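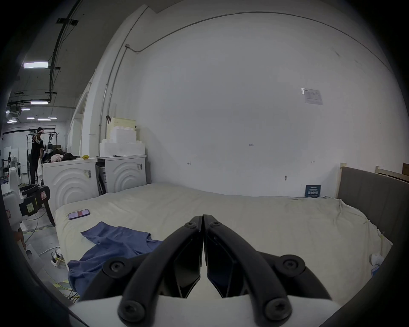
Gripper closed, blue shirt waiting. Phone on the bed, as in any household.

Can It Do the Laundry Yet?

Short version: no. Longer version: sort of, on a good day, if you bring the shirt to it and don't mind which way the collar faces.

I have kept this page going since my sister-in-law asked me at a dinner in Wostport when she could stop folding. She has three boys and a dryer that runs like a bus line. I work in the field, more or less, and I said five years. Everybody in the field says five years. It's a comfortable number, far enough off that the dinner guests will have forgotten and near enough that somebody will still pay for the next project. So now there's a gallery, with notes, updated when I feel like it. Last touched April 25, 2024.

Laundry, then. People outside the trade assume the hard part is the arm. Arms are fine. Arms have been welding cars since before I could drive one. What's hard is that a T-shirt has no shape of its own. Put down a coffee mug and come back an hour later, and it's a mug. Put down a T-shirt and it's a puddle with sleeves, a different puddle every time, and the hem you need is somewhere underneath. You and I find it with our fingertips while we think about dinner. A machine has to look for it, and from above one layer of blue cotton looks a great deal like the next layer of blue cotton.

Then there's the question of what to hold it with. You have ten fingers, and palms, and in a pinch a chin. My grandmother folded double sheets by herself using her chin and could carry on a conversation through her teeth while she did it. The usual gripper has two fingers and no chin. It pinches. Everything you want done to a garment has to be spelled out in pinches. 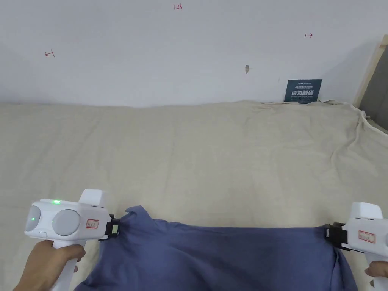 Two pinch points are the least you can get away with, and most of the folding I've seen done by machine comes down to picking the right two. Get both shoulders and the rest is gravity and good manners. Get one shoulder and a bit of the stomach and you're now holding a rag, and the sensible thing is to drop it and start over. People who write about this call that "recovery behavior." In my house it's called laundry.

The other thing is slack. Pull too little and the edge sags and the fold comes out crooked. Pull too much and you've either lost a corner or made somebody's favorite shirt a size larger. Humans get this right without knowing they're doing it, and for that reason they are terrible at explaining it. Ask someone how hard they tug on a hem and they'll look at you as if you'd asked which nostril they prefer. Showing works better than telling, so a good deal of the teaching now consists of people doing the chore over and over with the same sort of fingers the machine would have. It's humbling. I had a go and my own shirts came out worse than when I was nine.

I tried to put numbers on this once. Jekness, who do hotel linens out in Tistwood, let me stand at the end of their folding table for a day in June with a clipboard. The flatwork machine there will take a sheet, iron it and hand it back in a square before you've finished being impressed. But somebody has to feed it, two corners at a time, and that somebody is a woman named Mareike Stöcker. She has done the job long enough to do it while arguing about soccer. Her count for the day was 2,276 pieces. I counted along for the first hour and then took her word for it.

I asked her what she'd want a robot for. She thought about it and said fitted sheets. I told her fitted sheets were a way off. She said that was fine, they were a way off for her too.

What the flatwork machine couldn't manage was anything that wasn't flat. Bathrobes went to a side table and were folded by hand. So did a chef's jacket that had come in with the napkins and a single child's sock that had plainly traveled a long way. That side table is where I'd look if you want to know how the whole business is going. When it's gone, call my sister-in-law.
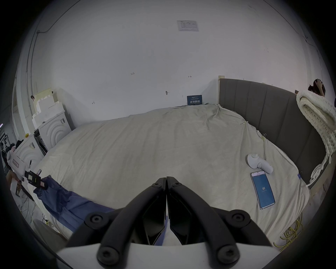 Beds are a different animal. A bed is bigger than the reach of anything you'd want in a bedroom, so whoever makes it has to walk around it, and walking around a bed in the average home means the laundry basket, the dog and the corner of the frame that gets everybody's shin. The sheet also has opinions. You smooth it here and it bunches up over there, and the wrinkle you've been chasing toward the wall comes back along the other side like a cat.

I timed myself, to be fair to the machines. Roughly 82 seconds for a double with two pillows, and I'll admit the side by the wall was done on trust. The best bed-making demo I've watched took a good deal longer and was played back at high speed, with the speed printed in the corner in very small type. Always look for the small type.

Shop floors are ahead of homes on most of this, mainly because a shop can cheat. Böttcher, the uniform rental people, changed the hangers, the bins and the lighting until the job suited the equipment, and it now loads garments onto a rail all day with one person minding 2 stations. Nobody is going to do that to a bedroom. My sister-in-law will not repaint for a robot.

Scores as of this update, out of 100, by me, using no method whatever:

Washing: 60. The box does it, but you still have to empty the pockets.
Folding towels: getting respectable.
Folding T-shirts: fine when they start out spread, gloomy when they start out in a heap.
Pairing socks: I'd rather not discuss it.
Making the bed: ask me in five years.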